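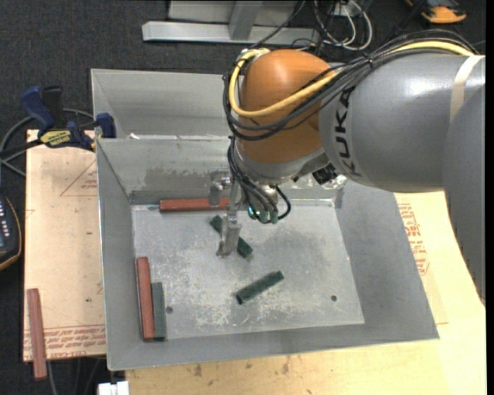
灰色金属箱与彩色积木，摆在浅色木台面上

关于我们

Nondevberg 是一间做积木、也教人玩积木的小工坊。我们喜欢长方形的块，喜欢把它们倒进箱子里那一声响，喜欢看一个刚进门还有点拘谨的孩子，过一会儿就半个身子探到箱子里去找那块他非要不可的绿色。这一页写给第一次听说我们的人，也写给已经来过好多次、但一直没弄清我们到底是学校还是作坊的人。（两样都算！）

从一只箱子说起

工坊最早只有一张木台面和一只金属箱。箱子是从旧货市场搬回来的，灰色，壁很高，斜着往下收，边沿磨得发亮，底上全是划痕。当时想着先凑合用，等有钱了换成漂亮的木柜子。后来木柜子真的做了，孩子们却还是围着那只金属箱转。柜子要开门，要一格一格看，箱子只要伸手就行。于是我们又去找了同样敞口的金属箱，一前一后排在台面上，柜子现在用来放外套和雨伞。

常有家长问，箱底刮花了要不要重新上漆。我们试过一次，漆面不到一个学期就又花了，而且新漆滑，积木在里面跑来跑去，停不住。之后就随它去了。灰白的底其实很好用，红的绿的落在上面一眼就能看见，连我们这些戴老花镜的人也找得到。

我们的块

我们自己做的积木叫 Morin，全套 60 块，都是长方形，没有三角，没有拱门，也没有小窗户。第一次打开的人多半会愣一下：就这些？就这些！长方形能横着放、竖着放、侧着放，能斜搭在另一块上，能当桥面，能当门槛，也能当一条在台面上慢慢爬的船。形状少了，手反而忙起来。

颜色我们挑了很久。现在用得最多的是红和深绿，另外有一种偏棕的红，做长条时特别好看。我们也做过黄色和天蓝色，做出来很鲜亮，可是孩子们一上手就先按颜色分家，分完就不搭了，所以那两种颜色只留在样品架上。喜欢的朋友来的时候可以问我们要来看，我们很乐意翻出来。

每一块的棱都要磨过。磨多少是个手艺活：磨少了扎手，磨多了两块靠在一起会有缝，搭高了就晃。我们的标准很土，把块贴在脸上蹭一下，不觉得疼就行，再把 4 块叠起来轻轻推一推，推得稳的才进箱子。

上课是什么样子

课程每次 42 分钟。为什么不是整的四十五？最早排课表的时候前后两班之间要留时间收拾，算来算去就剩下这个数，后来地方宽敞了，大家也习惯了，没有人想改。

开头的一段时间不说主题，箱子摆好，谁想拿什么就拿什么。有的孩子喜欢先把一块长条拿出来单独放在箱子外面，放在左手边，谁也不许动，等最后才用。我们管这叫“留着的那块”，并且认真替他看着。中间一段会给一个小题目，比如让两只箱子之间有一条路，比如只用绿色搭一样能站住的东西，比如把块放回箱子时尽量不出声（这个最难，也最受欢迎）。最后一段是收拾。

说到收拾，我们可能是这一带对收拾最有热情的地方。在很多地方收拾是玩完以后不得不做的事，在我们这里它自己就是一堂课。怎么把斜躺在箱底的一块扶正，从哪一头拿更顺手；一块压着另一块时先动上面的还是先抽下面的；后面那只箱子要不要等前面的满了再用。孩子们对这些问题意见极多，有一回为了长块该横放还是竖放讨论到下课，家长在门口等着，也听得入了迷，后来干脆进来一起摆。

大人也可以来。成人班叫 Jekell，晚上开，灯开得暖一点，茶随便喝。来的人有刚下班的，有退休的，也有做设计的朋友来清清脑子。成人班有个有意思的现象：头一回来的人总要问“搭什么”，第三回就不问了，坐下来就把手伸进箱子。

工坊的布置

地方不大，中间是浅色的木台面，高度按站着的孩子来定，大人用起来稍微要弯点腰，我们备了矮凳。台面每年五月重新打磨上油，那几天屋里全是木头和油的味道，喜欢这个味道的朋友可以专门挑那时候来看看，只是暂时不上课。

箱子就直接放在台面上，不加盖，也不贴标签。以前贴过，写着“红”“绿”“长的”，没几天就被孩子们撕下来贴到彼此背上去了。

靠窗有一面小书架，放着我们从各处搜来的老积木图纸和几本翻得很旧的搭建笔记，欢迎自取，看完放回去就好。墙上不挂作品照片，搭好的东西当天就拆，块回箱子，下一班的人看到的总是一只敞开的、等着他伸手的箱子。

学校与社区

除了自己的工坊，我们也带着箱子出门。和 Wusstead 小学的合作从低年级的手工课开始，现在课间也能在他们的走廊里看到我们的块。去学校时我们会带上 200 块，装在同样的灰色金属箱里，两个人抬一只，走楼梯时叮叮咚咚，整栋楼都知道我们来了。老师们说学生听到这个声音就坐不住，我们听了特别开心，也尽量挑下课的时候上楼。

如果你的学校、图书馆或者活动室也想试一次，请先告诉我们三件事：有没有结实的台面，有没有电梯，孩子大概多大。台面最好是木头的，玻璃的请提前说一声，我们会带厚垫子。

修补与旧块

用旧的块我们收。掉漆的、磕了角的，寄回来或者送到工坊都可以，能修的修好寄还，修不好的我们会换一块新的给你，旧的留下来给成人班练打磨。掉漆请别自己补指甲油，我们见过很多次了，颜色很美，但是会粘。

来看我们

想参观不用预约，上课时段请在门边的长凳上坐一坐，等这一班收拾完再进来。第一次来的孩子可以免费玩一节，家长请把手机调成静音，别的没有什么规矩。袖子长的话记得卷起来，箱子挺深的。

本页更新于2019年9月5日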